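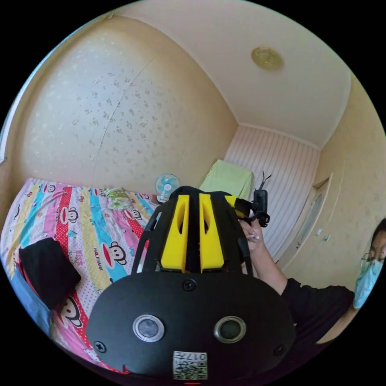 Florencia Acuña wrote back after the last issue to ask whether all this collecting in people's homes does anything for the policy, or whether we could get the same numbers by recording four times as much in the lab. Fair question, and I finally have something to show her!

Quick recap for the newer subscribers. In Skondar we train on demonstrations made with a hand-held gripper, so a person does the task with the tool in hand and no arm has to be shipped anywhere. Up to April every demo came from our lab at Ledesma, on the same two tables. Since then we've been going into bedrooms and kitchens, and the set now has 985 demos from 15 homes.

So I ran the boring comparison. I took 242 lab demos and trained a policy on those, then took 242 home demos of the same tasks (picking up clothes, mostly, plus a few pillows) and trained a second one with the same settings. Both were tested on the arm in 4 rooms that neither had seen. The home policy was clearly better at getting to the cloth in the first place - the lab one kept drifting off whenever there was a busy pattern under it. Once the fingers were closed I couldn't tell the two apart, which surprised me a bit.

I also tried the thing Florencia suggested, giving the lab policy more lab data. It got smoother, and it still drifted. I'd like to see that repeated on a different task before I say it too loudly, because clothes on patterned sheets is pretty much the worst case for a model raised on plain tables.

One practical note if you're collecting with us: please redo the wrist camera check every time you change rooms, even if it's just across the hall. We lost a whole afternoon of Melberg recordings to a mount that had turned slightly, and I only caught it when the replayed paths looked crooked.

Next up is drawers. The Mellulari folks want handles too, so if your home has odd ones, write to me - I'd love to come by.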